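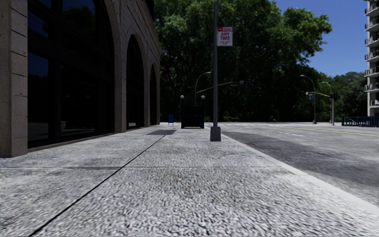
A simulated sidewalk with curb, sign pole and mailbox, rendered for the Selemach set.

Josalon wants 4000 of these by the end of July, and the team in Cillville has 2000. The idea is that a delivery robot can learn sidewalks from rendered streets before anyone lets it near a real one. Cheap, safe, quick. Maybe.

My trouble is with the streets. Selemach is built from 20 base blocks, and the rest are the same blocks with the route or the light changed. I'd call that 20 examples with a lot of padding. Look at the paving near the bottom, where the pebbly texture smears. A model could easily learn the smear.

The team says variety comes in round 2, along with more clutter on the walkways. Fine, but I'd like to see a test on real pavement first, with the failures printed next to the successes. Until then the big number only tells us that somebody's computer was busy.

Murthy Newsletter | Contact us | All rights reserved | Back to top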